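Bedding, Washing and Wear: Speaker Notes
Juneck Household Textiles Evening, 2022-05-28
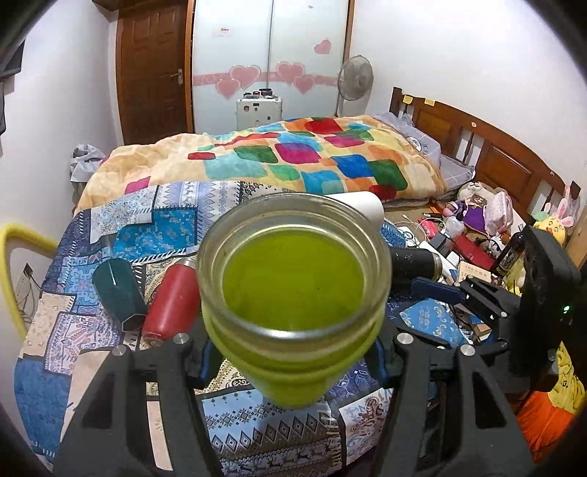
Start with the washing label. Ask who has read the one on the sheet they slept on last night. Most labels give a top temperature and people treat it as the temperature to use. It's a limit. Ordinary weekly washing of cotton can be done well below it. Printed sheets need a bit more thought, and a patchwork print like the one on the slide, with blue, pink, beige and white sitting side by side, shows fading unevenly. The blue is what I'd watch. Wash inside out if it's a duvet cover, and keep it off a south-facing line in summer.

Next, spills. Open jars and drinks on beds are the usual cause. Blot from the outside in, cold water first, no rubbing. Pause for questions, as people always want to ask about tea.

Then the Vollel trial. We put one set of sheets through 92 washes over the winter, starting in December. Seams went before the cloth did. First loose stitching was at wash 31, at the foot end. Hand round the sample piece. Say that it was one set only and I wouldn't build too much on it.

Drying. Shake out before hanging, peg at the hem, bring in slightly damp if you iron. Tumble drying takes out lint, and lint is cloth.

Storage. Fold along different lines each time. Paper between layers if they're put away for a season. No plastic bags.

Skip the section on wool if we are past 9 o'clock.

Finish with mending. Sides-to-middle takes an evening and a straight seam. Pattern sheets are on the table by the door.

Filed under: Talks & Handouts / Home Textiles

Related
Darning for beginners
Nkosi dye workshop: notes
What to do with old towels

Contact Juneck | © Juneck 2022 | Back to top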